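Tabletop

A tabletop is the flat upper part of a table, the surface on which things are placed, eaten, written or worked on. It is usually made separately from the legs or frame and joined to them at the end. The word is also used for tops sold on their own, for fitting to a base the buyer already has.

Materials

Wood is the oldest and still the most common material. Oak, maple, beech and pine are all used. Softer woods such as pine dent easily but cost less and are simple to sand and refinish. Stone, glass, metal and plastic sheet are also found, mostly in kitchens, cafes and offices.

Solid wood tops are rarely cut from a single plank. Several boards are glued edge to edge and then planed flat. Wood swells across the grain in damp weather and shrinks in dry weather, so the top has to be fixed in a way that lets it move. Slotted screw holes, wooden buttons and metal clips are the usual methods. A top that is screwed down tight may split.
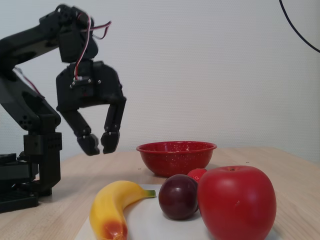
Horondale Furniture Study Group

Pale tops became popular in homes during the last century, when lighter rooms came into fashion. They are often finished with clear oil, wax or a water-based varnish. Oil gives a soft look and can be renewed one patch at a time, but it needs a fresh coat now and then. Varnish resists stains better and is harder to repair once scratched.

Shapes

Rectangular tops are the easiest to build and to place against a wall. Round tops have no corners and allow everyone seated to face one another. Drop-leaf tops have hinged sections that hang at the sides when not needed. Extending tops pull apart in the middle to take one or two extra leaves.

In Horondale

The town of Horondale had two workshops making tabletops for the trade. The larger, Tovar, employed 14 people and turned out 3,923 tops in its busiest year, nearly all of them beech. Its foreman, Graham Mapplebeck, kept a notebook of glue recipes that was later copied out by Kelly Goodall.

See also: Trestle table, Workbench, Wood finishing

Page last edited 9 December 2020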